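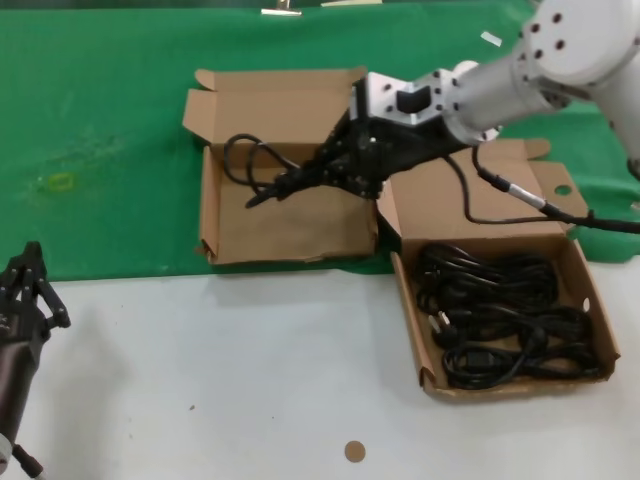 Power cord in the gripper, over the left-hand box.

Hi Ewan, cords this month! Bravwood wanted a dull shop-floor chore and sorting leads is certainly that. We've done 18 sessions on it, and the tangles are still winning (I tried one myself and swore a bit).

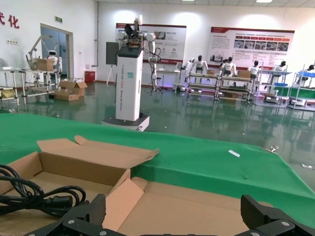

Coiled cable in the open box, on the green cloth.

Can it do the job alone yet? No, but I'm more hopeful than I was.

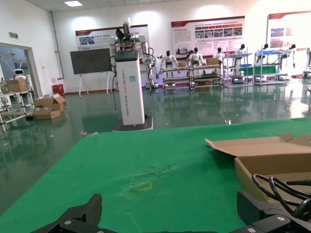

I'd like 3 more weeks on plugs, then towels in August.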